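采集笔记，二月，绿板任务

上午九点一刻到的，先烧水，再开机。昨晚走的时候我给自己留了张便条，说"先看时间戳，再录"，今早看见它还贴在键盘上，心里挺感激昨晚的自己。这一篇写得会比较长，一来 Riet De Bruijn 下周要接手后半段，二来我自己隔几天就记不清当时是怎么想的，索性都写下来，啰嗦的地方请各位多包涵，跳着看也行。

先把背景补一句。Zoder 这一批的任务很简单：红色小方块放在绿色的板上，机械臂从旁边过来，夹起方块，搬到桌面上指定的位置放下，松开，退回。语言指令只有一句，"把红方块从绿板上拿下来"。看上去小孩子都会做，可是我们上一版策略就卡在这里，在光桌面上夹得好好的，一换成垫高一点的板面，夹爪就总是往下多走那么一小截，戳在板上，然后整条臂抖一抖，像受了委屈一样。所以这一批专门补板面上的示范，Pelovska 那边的训练配置不动，只换数据，好看清楚究竟是数据的问题还是别的问题。

目标是今天录 48 条。我给自己定的规矩是慢慢来，一条一条看，宁可少录也别录一堆回头要删的。每条大约 40 秒，算上复位、看回放、写备注，时间要翻上几倍，这一点每次排计划的时候我都会忘，每次都要被 Anouk Schouten 提醒。

九点四十，检查

例行的那几样：各关节回零，主从两边的读数对一遍，夹爪空开合几次，听声音。腕部那个舵机前几天有点发涩，今天听着顺多了，可能是昨天我把线重新理过的缘故，也可能只是屋里暖和，暂时不下结论。线的走向还是老问题，夹爪后面那一圈黑线留得长，抬高的时候没事，往低处去的时候它会往板边上蹭。剪短我又不舍得，转腕转到头的时候正好要用那一点余量。先这样，动作里尽量从侧面进，少从正上方压下去。

相机的曝光全部改成手动。上一批就吃了自动曝光的亏，臂一伸进来，整个画面亮一下暗一下，红色一会儿偏橙一会儿偏粉，训练出来的策略对光特别敏感，云一过就犹豫。手动以后画面没那么讨喜，但是稳。白平衡也锁死了，参数写在 Kenden 的说明文件里，谁要重开相机请务必照着填，别凭手感。

十点零五，开始录

头几条照例是热身，手生，我给它们单独放进一个叫 warmup 的文件夹，不进正式集。这个习惯是跟 Anouk 学的，她说头几条里人在适应手柄，机器在适应人，谁学了都不好。我以前总舍不得扔，现在觉得她说得很对，热身那几条回放起来，路径弯弯绕绕的，夹方块之前要在上方悬着想半天，模型要是学会了这个"想半天"，后面改都改不过来。

从正式第一条起，我注意了三段的节奏：靠近的时候可以快，离方块还有一指宽的时候放慢，夹住以后停一小下再抬。停的那一小下很要紧，夹爪的读数要有个平台，后面切分动作片段的时候程序就靠这个平台找"已夹住"的时刻。停太久也不好，模型会学着发呆。我自己在心里默念一个"好"字，念完就抬，长度刚刚好，Riet 你可以换成荷兰语的，只要短就行。
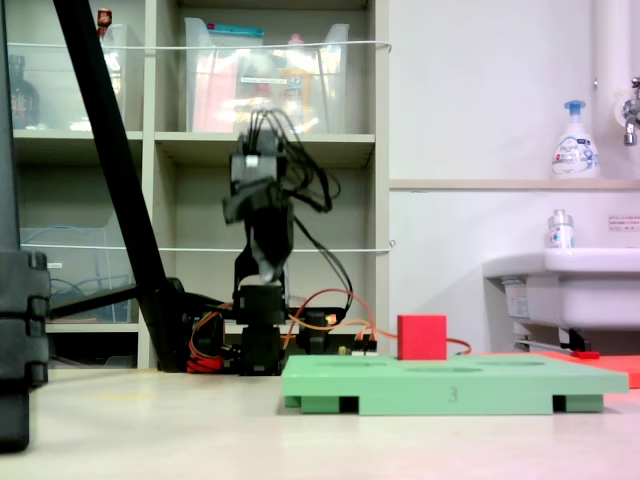

示范中途方块掉了、又重新夹起来的，还要留在正式集里吗？

只要最后放到了位，就留着，在备注栏写 retry；最后没放到位的移到 fail 文件夹，不删，以后做失败检测用得上。

上面这一问一答我原样抄在这里，因为已经被问过好几回，以后直接指过来就行。补充一点，retry 的占比心里要有数，太多了模型会以为掉一次才是正常流程。今天的 retry 都是自然发生的，没有故意去演。以前试过故意演，演出来的掉落一看就很假，夹爪还没碰实就松开了，手柄后面那个人（就是我）的心思全写在轨迹里。

十一点二十，关于方块的摆放

这一段想多写几句。方块每次放在哪里，是这批数据里我最上心的事。人有惰性，放着放着就会放回同一个地方，自己还觉得挺随机。上一批我画过一张起始位置的散点图，密密麻麻挤成一团，外围稀稀拉拉，看得我脸都红了。所以这次用脚本先生成好位置列表，每条录之前屏幕上给一个点，我照着摆，朝向也给，歪的就摆歪，靠边的就摆靠边，不许偷懒摆正。

靠板边的位置确实难录。夹爪的手指要伸到板沿外面去一点，一不小心就碰到板，板一动，这条的初始状态就变了。碰动了板的，我今天的做法是：如果轻轻碰了一下、方块相对板没有滑，就继续录完，备注写 bump；如果方块跟着滑了，就停掉重来。这个界线不算太严谨，但两个人录的时候至少要一致，Riet 有别的想法请在下面加，别直接改我的。

板本身也不要每条都放在完全一样的地方。录一阵子就把板挪一挪，转一个小角度，再接着录。挪板以后一定要在日志里打一个 board_moved 的标记，我中午之前漏打了一次，靠翻回放才补回来，翻得眼睛都花了。以后考虑在录制界面上加一个按键，挪完板顺手一按。软件的事等 Anouk 有空，她手上现在正忙着 Van Wijk 那边的接口，我不好意思再往她那里塞东西，先拿便条顶着。

方块的光照也顺便记一下。上午窗那边的光斜着进来，板上会有一小条影子跟着方块走。影子本身是好东西，能让模型知道高度，不过光一变影子也变，所以上午和下午都要录，不能图省事全挤在上午。今天特意把一半留到午饭以后。

十二点半，吃饭

Anouk 带了自己烤的杏仁饼干，给实验室每个人都留了，特别好吃，我吃了两块才想起来应该给 Riet 留着。（Riet，还有的，在茶柜上面的铁盒里，你来的时候应该还在，我尽量管住自己！）吃饭的时候聊到一个挺有意思的问题：示范的人要不要尽量做得"像机器"一点，走直线、匀速、每次都一样。Anouk 觉得要，路径越干净，模型越好学。我倒是偏向留一点人味，每条从稍微不同的方向靠近，偶尔绕一绕，让模型见过偏离之后怎么拉回来。我们俩谁也没说服谁，最后约好各录一小批，用同一份配置训两次，比一比。这个比较不急着做，先记在待办里，免得饭后就忘了。

还聊到夹爪尖端要不要贴防滑的东西。贴了夹得牢，但贴片会磨损，磨损以后外观也跟着变，前一百条和后一百条的夹爪看上去就不是同一个夹爪了。暂时不贴。如果 Van Wijk 那边他们的臂上贴了，合并数据的时候要注意这个差别，我写了封信去问，还没回。

下午一点四十，继续

午后手感好了很多。大概是肚子饱了，人也不急了，连着好些条都一次到位。我发现坐得低一点，视线更接近板面，夹爪和方块之间的高低差看得更准，之前老是站着往下看，距离全靠猜。可是这里有个小小的担心：我用自己的眼睛看着录，看到的东西比相机多，有些地方相机里夹爪正好把方块挡住了，我照样夹得准，模型看着那段画面可就没有依据了。所以下午有一半是只看屏幕录的，不看桌子。难度一下子上去了，速度慢下来，夹之前的修正也多了，不过回放里每一个修正都能在画面里找到原因，我看着心里踏实。

只看屏幕录的，备注里写 screen_only，直接看桌子的写 direct。Riet，请你接手以后尽量多录 screen_only，累是累一点，每录一阵就起来走走，别像我一样一口气坐到腰疼。

中间有一小段插曲。录到一半，从臂那边的读数忽然卡了一下，界面上关节角停住不动，再过一会儿又跳到新的位置。我第一反应是串口线松了，蹲下去摸了一圈，插得好好的。后来看后台，是录制电脑在往 Kenden 上自动同步昨天的文件，硬盘忙不过来，把采集的线程也拖住了。把自动同步关掉以后就没再出现。受影响的那条已经移走，备注写了 lag。以后的流程改成录完再同步，录制期间不许传文件，我已经把这句话用大字贴在显示器边上了。

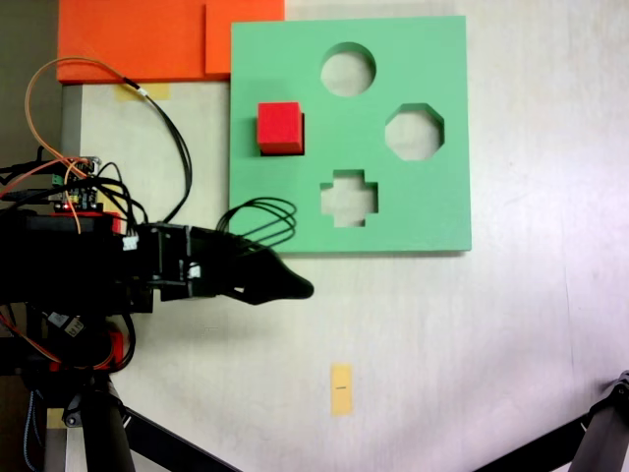
红方块在绿板上，夹爪靠近板的左下角。

下午三点二十，低位靠近的几条

夹爪贴着桌面往板那边走的路径，以前我们几乎没有录过，都是从高处过来。上一版策略偶尔会把自己弄到很低的位置，到了那里它就不认识路了，停在板旁边轻轻地左右晃。所以今天补了一些从低处起步的：先把臂放到板的侧面，低低地悬着，再开始录，抬起来，越过板沿，去夹方块。这样的片段模型要学的重点在前半截，也就是"先抬高再过去"，后半截和普通的一样。

录这几条要特别小心线。手腕低的时候，那圈黑线会搭到板的上方，我有一次转腕转得急了，差点把线带到夹爪中间去，吓得赶紧松手柄。之后都是先慢慢抬，等看清线离开了再转。动作因此多了一小段停顿，回放的时候我犹豫过要不要剪掉，最后决定不剪。剪了以后时间上就不连续，关节速度会有个跳，Pelovska 读进去算差分的时候要出怪数，上次为了找这个怪数我们花了整整一个下午，我可不想再来一遍。

低位起步的都打了 low_start 标签，数量不多，训练的时候可以考虑把采样权重提一提。提多少等看了第一轮结果再说，别先拍脑袋。

四点半，看回放

录够了今天的 48 条，泡了一壶新茶，坐下来从头看。看回放这件事我以前最不耐烦，总想着快点传上去快点训，现在倒是慢慢喜欢上了，看得多了能看出很多自己做的时候完全没感觉的小毛病。比如我松开夹爪的时候习惯往回缩一点点，方块因此会跟着歪一下，几乎条条都有。放的位置算对，朝向可就不一定了。如果以后任务里对朝向有要求，这个习惯必须改。今天的任务不要求朝向，先留着，写在这里提醒自己，也提醒 Riet 别学我。

另外一个毛病是夹起来之后抬得太高。抬高了安全，可是路径长，一条里面有好大一截是方块在空中晃悠，信息很少。后面的录制抬到能过板沿再多一点就够了，不用那么高。我翻了翻上午和下午的，下午的明显低了，看来人也是会学习的。

标签方面，我过了一遍，有几条备注写得太潦草，自己都看不懂，补写清楚了。请大家写备注的时候想象一下，一个月以后有个陌生人要靠它决定这条数据用不用，写一句完整的话花不了多久。

合到总集里以后，Zoder 现在是 395 条，热身和 fail 的都不算在内。离我们最初想的数目还有距离，但板面上的示范总算有了像样的一块，可以先训一轮看看趋势，不必等全部录完。

五点十五，同步和收尾

自动同步重新打开，让它慢慢传到 Kenden。传之前校验了一遍，视频帧数和关节记录对得上，时间戳没有倒着走的，早上便条上写的那件事算是做完了。目录名还是老规矩，任务名、操作者、批次，操作者用缩写，别用昵称，上次有人用昵称，找了很久才知道是谁。

臂归到休息位再断电，别直接拔电源，断电的那一下它会往下垂，底下要是还放着东西就磕着了。手柄放回原位。相机不要动，一丝一毫都不要动，擦桌子的时候请绕着走，支架的腿就在桌面上，抹布一带就挪位了。要是真碰了，也没关系，千万说一声，重新标定一下就好，怕的是碰了没说，录了一整天才看出视角不对。

给 Riet 的话

第一次录难免手忙脚乱，我第一天录的东西后来几乎一条也没用上，所以别着急，也别觉得可惜。先花点时间光玩手柄，不录，推一推方块，夹一夹，感觉一下夹爪大概闭到什么程度算夹住。位置列表的脚本在 Zoder 目录下面的 tools 里，跑之前记得换一个随机种子，不然出来的点和我今天的一模一样。种子用多少随你，写进日志就行。

如果哪一条你拿不准该不该留，就先留着，备注写 check，我们一起看。拿不准的那些往往最有意思，上回 Anouk 和我对着一条看了半天，争的是夹爪碰到方块又滑开算不算一次尝试，争到后来把"尝试"的定义都重写了一遍，现在标注说明里那段长长的文字就是那么来的，读起来有点绕，有不明白的地方尽管来问。

还有，屏幕上的画面比手上的动作稍微晚一点，刚开始会觉得别扭，总是冲过头。解决办法就是慢，尤其是最后一指宽。录 screen_only 的时候更明显。习惯了就好，我大概花了一个上午才习惯。

待办

训第一轮，只换数据，配置不动，跑完把曲线贴到这一篇后面。
和 Anouk 各录一小批，比较"走直线"和"留点人味"，录之前先商量好位置列表用同一份。
录制界面加挪板按键，等 Anouk 忙完接口再提。
夹爪后面那圈线，找个软一点的扎带，看看能不能让它别往板上搭，又不影响转腕。
催一下 Van Wijk，问他们夹爪有没有贴东西，曝光是手动还是自动。
Pelovska 的读取脚本里，low_start 和 screen_only 两个标签要能单独筛选，现在只能全读进来再挑，太慢。
松手时往回缩的习惯，我自己练。

五点五十，补一句

走之前拿上一版的旧策略在新摆的板上试跑了一下，纯粹是好奇，没有录。它还是老样子，靠近得挺漂亮，到了板面就往下戳。我把板撤掉，方块直接放桌上，它立刻就夹起来了。这样对照起来至少看着和高度有关，和颜色、光线的关系没那么大，当然只试了很短的一会儿，不能当结论。等新一轮训好了，同样的摆法再跑一遍，到时候请 Riet 来按开始键。

板已经放回原处，同步还在走，灯我关了。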